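# Projektbericht: Eine Nische mit Blumentapete

Faisal Mohmand – Projekt »Huller«, Stand 28. April 2022

Als ich mit diesem Projekt anfing, dachte ich ehrlich gesagt, das Tapezieren sei der Teil, den man an einem Nachmittag nebenbei erledigt. Am Ende hat es mich 14 Arbeitsstunden gekostet, und ich möchte sie nicht missen, auch wenn meine Finger nach Kleister rochen und ich von Ansatzmustern geträumt habe.

Die Aufgabe war überschaubar: drei Wände um eine Tischfläche, die zusammen wie ein kleiner Wohnraum wirken sollten. Ich hatte 4 Muster in der engeren Wahl und habe mich nach langem Hin und Her für das Dekor »Rerkine« entschieden – weißer Grund, senkrechte graumauve Streifen, die an Baumstämme erinnern, dazu graue und gelbe Blüten. Meine Mitbewohnerin fand es zu altmodisch, ich fand es gerade deshalb gemütlich. Für Tapete, Kleister und Kleinkram habe ich 69 Euro ausgegeben. 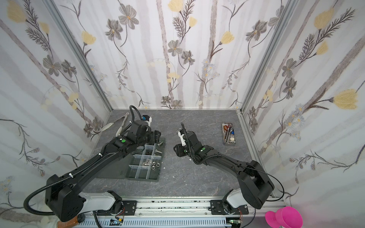
Bei der Tischplatte wollte ich unbedingt etwas Ruhiges, weil das Muster an den Wänden schon so viel erzählt. Das marmorierte Grau mit den feinen hellen und bräunlichen Adern nimmt die grauen Blüten schön auf, und das Gelb darf dann ganz allein leuchten. Eine weiße Platte hatte ich vorher auch überlegt, aber auf dem Papier sah das sehr nach Arztpraxis aus!

Die meiste Mühe machten die Ecken. Eine Blüte, die genau auf der Kante landet, lässt sich kaum sauber um den Winkel führen, und beim ersten Versuch hatte ich mich prompt beim Zuschnitt vertan. Danach habe ich jede Bahn trocken angehalten, mit Bleistift markiert und erst dann eingekleistert. An der Rückwand habe ich in der Mitte begonnen und mich nach außen vorgearbeitet, was ich jedem empfehlen würde, der so etwas zum ersten Mal macht.

Würde ich noch einmal anfangen, nähme ich eine Rolle mehr und ein deutlich schärferes Messer. Offen ist noch die Frage der Beleuchtung, zu der ich im nächsten Abschnitt des Projekts ein paar Varianten mit warmem und kühlem Licht vergleichen möchte. Die Tapetenreste hebe ich dafür auf – sie liegen zusammengerollt bei mir unter dem Schreibtisch.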